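首页 产品 双臂采集台 配件 下载 博客 联系我们

最后更新：2018年8月21日，星期二
阅读时间：7分钟

Balodel 双臂采集台

先说清楚这东西是干什么的，省得你看到一半才发现找错了页面。Balodel 是一张给模仿学习采数据用的台子：人在前面操作，两条机械臂跟着动，相机画面和关节角度一起录下来，录够了拿去训练。它不会自己叠衣服，至少出厂那天不会。叠不叠得成，看你采了什么、采得干不干净，还有你的模型争不争气。

我自己用这张台子的时间比卖它的时间长得多。最早就是为了自己干活搭的，搭完朋友来借，借走不还，后来索性做成产品了（借走那张到现在也没还）。所以这一页我不打算写得太像说明书，参数表在下载页里，想看的自己去拿，我在这里主要讲讲用起来是什么感觉，哪些地方我满意，哪些地方我还在改。

框架和台面

框架是银色铝型材。选型材的理由很俗：好买，好改，拧错了可以重来。横梁高低、后立柱位置都能调，两条臂装在前横梁的黑色安装板上，一边一条，松几颗螺丝就能往中间挪。我建议你装好之后先别急着固定死，拿你真正要采的任务试一个下午，看看两只夹爪够不够得到最远的那件东西，再拧紧。我第一次就是拧得太早，后来趴在地上一颗一颗松，脖子疼了两天。

台面可以选花色。很多人问我为什么不统一用纯色，纯色当然好看，识别也容易，可是你的机器人以后要去的地方哪有纯色桌子啊！家里的桌子有木纹的，有石纹的，有铺塑料桌布的。我自己常用的是棕底白纹那款大理石台面，纹路够乱，模型在这上面学会了分清布和桌子，换到干净桌面上一般不会更差。反过来就难说了，我吃过亏。

三面围挡也是同样的道理。围挡上可以贴墙纸，浅灰底深灰竹叶的是我最喜欢的一款，看着清爽，录出来的画面也不会全是一大片白。围挡还有个很实际的作用，就是挡住后面走来走去的人。没有围挡的时候，我采的数据里有半个办公室的日常：有人接水，有人伸懒腰，有人端着面从镜头后面飘过去。模型会不会学到“有人端面的时候该合夹爪”我不知道，我也不想知道。

相机

标配两台腕部小相机，装在黑色鹅颈软管上，跟着夹爪走。外加一台固定相机看全局。鹅颈管这件事内部吵过，Elley 那一代配件用的是硬支架，角度锁死，数据一致性确实好，可是每换一种夹爪就得重新打一个支架，烦得要命。鹅颈管掰一掰就行。缺点我也不瞒你：它会被碰歪。碰歪了自己又不觉得，录了一上午才发现左边相机在看天。

我的土办法是每次开录之前先拍一张参考图，跟前一天的叠在一起对一对，差得明显就掰回来。软件里有这个对比功能，在“开始录制”按钮旁边，图标是两个错开的方块，我知道不太显眼，下一版会改大。

线缆也讲两句。臂上的线走黑色波纹管，留了很宽的弧度，看着有点张扬，但千万别嫌丑把它扎紧。弧度是给肘部转动用的，扎紧了，臂伸到远处的时候会顶劲，录下来的轨迹就有一点点发抖，你在回放里未必看得出来，训练出来的策略倒是学得很像。

拿布料来采

我最推荐的第一个任务是布料。原因有点反常识，大家都觉得应该从积木开始，方方正正，好抓。积木确实好抓，所以你很快就会觉得自己什么都会了，然后换成一块毛巾，立刻一塌糊涂。布料从第一天就逼着你想清楚：抓哪儿，抓多深，另一只手什么时候来帮忙。尤其是双臂的台子，不做布料有点浪费。

我们自己内部的布料任务叫 Jorneo，内容很简单，一边是一摞布，一边是一只装衣服的篮子，台上再随手丢一块小的，两只臂各管各的区域，需要的时候到中间会合。每一条示范都从不同的摆法开始，布堆歪一点，篮子挪一点，小布换个地方揉成一团。

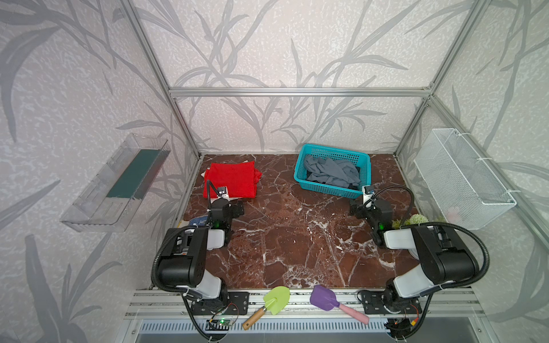

采布料最要紧的是开头那几秒，夹爪靠近的时候别犹豫，犹豫的片段我们全部重录，有客户看了这条规矩，写信来说他们的做法正相反，犹豫的片段一条都不删，只打上标签，因为布本来就会滑，操作员停下来重新找边的那一下恰恰是模型最缺的东西，全删掉之后他们的策略一旦抓空就傻在原地，把那些片段放回去才好起来。这封信我看了好几遍。后来我把我们的规矩改了一半：因为走神而停的，删；因为没抓住而重新找的，留。标签字段也加进了软件，叫“重试”，默认是空的，录完顺手点一下就行。

所以你看，我说的也不全对，欢迎继续写信来骂。

关于颜色，多说一句。布的颜色尽量跟台面和篮子拉开，起步阶段会省很多事。红布配深色台面就很好认，网格篮子我偏爱蓝绿色系，洞洞在画面里很清楚，模型能看出边在哪里。等基本动作稳了，再换灰布、花布、跟桌子撞色的布，故意为难它。顺序别搞反了。

边上的小东西

围挡两侧可以挂附件。我这边左侧装的是透明塑料斜架，底下垫一条深绿色的衬条；右侧是白色铁丝网篮，用扎带固定在上面两个角。扎带看着寒酸，可是拆装快，剪掉换个高度再扎上，比任何一种挂钩都省心（挂钩我买过一抽屉，都在抽屉里）。

台面上我还习惯放几样跟任务没关系的东西，绿色的仿真植物球、小草团之类。前横梁上有时候搁两把玩具小铲子，一把绿的一把紫的，那是另一个园艺任务的道具。干扰物是好东西，完全干净的台面训练出来的模型很娇气，旁边多出一只杯子它就不会干活了。不过也别放太满，先保证夹爪不会扫到，植物球很轻，一碰就滚，滚进工作区那条示范就得重来。

电路和指示灯

小电路板装在前横梁下面，左右各有一块，没有加外壳。有人觉得露着不好看，我故意露着的，插头松了低头就能看见，不用拆任何东西。夹爪上也有一颗小绿灯，操作的时候眼睛本来就盯着夹爪，放在那里最方便。台子下沿是一排带竖槽的通风板，别拿纸箱堵在前面，也别把布料任务用的毛巾顺手搭在上面，我见过不止一次了。

如果你桌上有小孩或者猫会来串门，请给电路板加个罩子，配件页里有，叫 Asadi 前罩，装上之后散热没有问题，就是看灯要稍微弯一下腰。

一天能采多少

这是被问得最多的问题。我自己状态好的时候，一天能录 200 条布料示范，状态不好就别提了。影响速度的多半是复位：录完一条，把布弄乱、篮子摆歪、人站回去，来来回回都是时间。所以我劝你两个人轮着来，一个操作一个复位，隔一阵换一换，手也不会酸得太厉害。

每录 5 条我会回放一条，挑着看，不用全看。主要看三件事以外的那些怪事，比如袖子进了画面，比如灯光突然变了，比如某条臂在没人动它的时候自己抽了一下。常规的检查软件会替你做，掉帧、时间戳对不上、关节超限都会标红，怪事只能靠人眼。

还有，别追求数量。我宁可要一批摆法各不相同的示范，也不要一大堆几乎一模一样的。操作员累了以后会不自觉地把布放回同一个位置，这是人之常情，我也这样。软件里有个“随机摆放提示”，每条开始之前在屏幕上给你一个大致的布置，照着摆就行，懒得照着摆的时候起码会心虚一下。

数据格式

每条示范存成一个独立文件夹，里面是各路相机的视频、两条臂的关节数据、夹爪开合，还有一份文字标注。文件夹名字是录制时间加任务名，请不要手动改名，改了之后索引会找不到它（可以重建索引，但是要等）。导出支持常见的几种训练格式，缺哪种写信告诉我，不难的话我顺手就加了。

发货和安装

台子拆成平板箱发，两条臂单独装一箱。大理石台面很沉，请一定找个人一起抬，开箱之前先看看哪一面朝上。安装图在下载页，六月份更新过一次，前横梁那一步的图以前画反了左右，如果你手里是旧版，请重新下载。

保修是 2 年，鹅颈管和扎带算耗材，不在保修里，不过鹅颈管掰松了写信来，我一般会直接寄一根。收到货 7 天内觉得不合适可以退，箱子请留着。

订购请走“联系我们”，写清楚你想采什么任务、台面花色、要不要前罩。任务写得越细越好，我会按你的任务把安装板先装在合适的位置再发出去。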